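Unit 4 Handout: Repeat Patterns in Printed Household Textiles
Surface Design and Textile Specification, course notes, revised 8/29/22

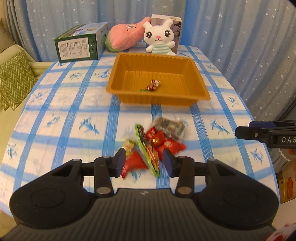
4.1 Scope

This unit covers the repeat as a unit of manufacture. Weave structure was dealt with in Unit 3 and is assumed. Students should be able to read a repeat from a finished piece of cloth, measure it, name its layout, and write it into a specification that a printer can quote from. Color separation is introduced only as far as it affects the repeat. Full treatment is in Unit 5.

4.2 Terms

Repeat: the smallest rectangular area of the design which, copied along both axes according to a stated rule, produces the whole design.

Repeat length: the dimension of the repeat parallel to the selvage (warp direction).

Repeat width: the dimension of the repeat perpendicular to the selvage (weft direction).

Ground: the area of cloth carrying no motif. The ground may be unprinted, dyed, or printed as a blotch. A printed blotch uses one screen.

Motif: a separate figure within the repeat. One repeat may hold several different motifs, or one motif at several sizes or rotations.

Register: the alignment of each screen to the others. Register error is stated in millimeters and measured separately in the warp and weft directions.

4.3 Layouts

Straight repeat (also block or square repeat). Each copy sits directly beside and directly below its neighbor. It is simple to engrave and simple to match at a seam. Any gap in the artwork lines up with the same gap in every other copy and is read by the eye as a stripe. This fault is called tracking, or lining.

Half-drop. Each column is shifted down by half the repeat length. The eye is led along diagonals, and the apparent width of the design is doubled. Seams must be matched on alternate drops, which raises cutting waste on short pieces.

Brick. Each row is shifted sideways by half the repeat width. Common on tiles and small geometrics. On cloth it can produce a horizontal band if motifs are crowded toward the top or bottom of the repeat.

Tossed. Motifs are placed at varied angles inside a larger repeat so that the cloth has no obvious top. The repeat still exists and can be found by locating one distinctive motif and measuring to its next occurrence. Tossed layouts are preferred for table goods, which are seen from all sides.

Framed. Motifs are held within the cells of a grid, such as a check, plaid or trellis. The grid sets the repeat. If the cells hold motifs in a sequence, the repeat is the number of cells in one full sequence multiplied by the cell size. A frequent student error is to measure one cell and stop.

4.4 Printed plaid compared with woven plaid

A woven plaid gets its darker squares from warp and weft yarns of the same color crossing. The colors are fixed by the yarn, and the pattern is close to equally strong on both faces. A printed plaid imitates this by overlap. Two methods are in use.

a) Two screens, one for each stripe direction, using a transparent color. The crossing darkens where the ink is laid twice.
b) A separate screen for the crossings. Cost is higher, but the depth of the crossing can be set independently.

Printed plaids can carry effects that a loom of ordinary type cannot, including dry-brush edges and uneven stripe density. A brushed edge also hides small register errors. A hard-edged stripe of the same width shows them at once.

To tell the two apart, turn the cloth over. If the reverse is clearly paler than the face, the plaid is printed. If the stripes run off the thread line, it is printed and also skewed.

4.5 Rotary screens and repeat length

A rotary screen is a cylinder. The repeat length must divide evenly into its circumference. The class screen for all calculations in this unit is the Nornar pattern, with a circumference of 600 mm. Permitted repeat lengths are therefore 600, 300, 200, 150, 120 and 100 mm, and so on down. A design drawn at 500 mm does not fit and must be rescaled or redrawn. Rescaling from 500 to 600 enlarges every motif by a factor of 1.2, and line weights with it. Fine line work usually survives this. Texture drawn at actual size often does not.

The number of screens sets the number of printed colors. The Joltbridge line used for the mill visit takes up to 8 screens. Tonal work in one color family, such as a single blue at two or three depths, can be done with fewer by using halftone, though at the cost of a visible dot on smooth cloth.

4.6 Writing the specification

State the following, in this order:

Base cloth, fiber content and finished width
Print method
Repeat length and repeat width in millimeters
Layout name, with the offset if it is neither straight nor half
Number of screens, including blotch
Color references for each screen
Register tolerance, warp and weft
Direction (one-way, two-way or tossed)
Permitted skew

The Vunura specification sheet is supplied with this handout. The Woldegiorgis sheet from previous years omits direction and should no longer be used.

4.7 Exercises

1. Take any printed cloth at home with at least two full repeats visible. Mark one distinctive motif with pins at each occurrence. Record repeat length and width.

2. Name the layout. If it is framed, give the cell size and the full sequence.

3. A framed design has cells 100 mm square. The motifs run in a sequence of 3 cells down the warp. State the repeat length and say whether it fits the class screen.

4. Redraw a 500 mm straight repeat as a half-drop for the class screen. Submit the tile and a proof showing two columns.

5. Complete a Vunura sheet for the cloth in Exercise 1. Leave the fiber content blank if there is no label.

Submit exercises 3 to 5 before the February review. Exercises 1 and 2 go in the notebook and are checked at the bench.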